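**Session 3: How the mobile library reached the Skikar valley**

Carry on from last week's sheet. We left the Trarkach reading room with its one stove and its locked cupboard of novels, and now we get to my favourite part of the whole course — the book van!

By the early 1950s the Trarkach library held a decent stock, but hardly anyone up the valley could get to it. The bus to Welto ran twice a week and came back before the reading room opened. So the parish bought a second-hand baker's van, kept the bread racks in, and filled them with 400 books. It made its first round in June and stopped at 11 farms and hamlets.
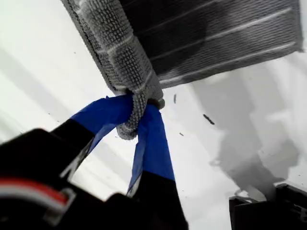
What I love about the early rounds is how much we know about them. The issue ledger survives, and it's a joy to read (do come and look at the copy in the seminar room). On the first round 83 books went out, most of them westerns and gardening manuals, and the Ong stop borrowed more than Welto did, with far fewer houses!

Things to look for in the ledger:

- the column marked "by hand", for books passed on between neighbours
- fines, which stop after the second winter
- children's titles, entered in green ink

**For next time:** read the Skikar chapter in the course pack and pick one stop on the route. Follow its borrowing over 3 rounds and bring a short note — half a page is plenty — on what changed. Notes are due 28th October.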